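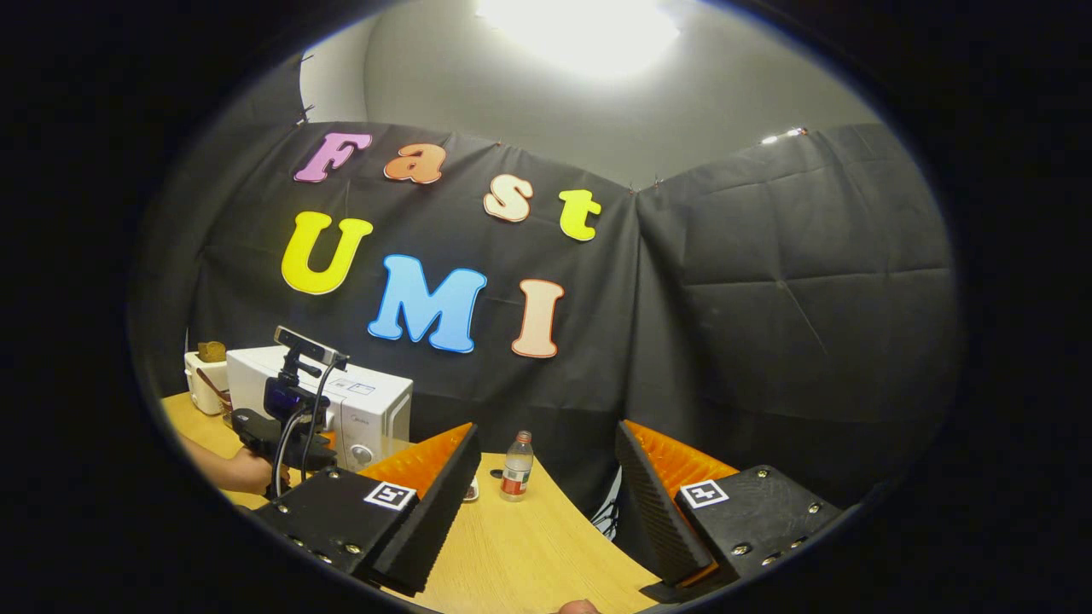
**Notes from the bench, 2020-11-19**

I promised a few of you I'd write up our house rules for hand-held gripper sessions, so I'm finally doing it (with coffee, and with the Keltidon checklist open in the other window). We're up to 2,165 demos on the kitchen tasks now, and I threw out 83 of them last week. Ouch! Almost every one was something a rule could have caught, so let's talk rules.

First, the markers. The square tags on the fingers need to be clean and flat before every session, and "looks fine to me" doesn't count. Wipe them, press down the corners, then open and close the gripper all the way and check that both tags get picked up. If one drops out, stop and fix it. Please don't plan on patching it later in the software, I've been there and it ate my whole February.

Second, cables. When you're working with two grippers, the loops hanging off the camera love to wander across the table, and next to a microwave or a toaster they find things to catch on. Our rule at Stondumer is that you do one slow pass through the whole motion with nothing at stake before you record. If a cable touches anything, reroute it and do the slow pass again.

Third, liquids. Caps on, always, even for a bottle that's only part full. And if the task really does need an open container, the appliances get unplugged first. I know, I know, it adds a minute.

Hands are the one we still argue about! The Pirska draft says your thumb should stay out of view completely. I think that's a bit much. A thumb tip at the bottom edge has never hurt our training runs as far as I can tell, so we let it go, but a hand crossing between the fingers is an automatic redo.

Last one: take a break after 12 demos. I used to push to around double that and my grip got sloppy, with lots of little corrections that the policy then happily copied.

If your lab does any of this differently, hit reply. I'm collecting answers for version 2 of the sheet, and the cable section needs the most help.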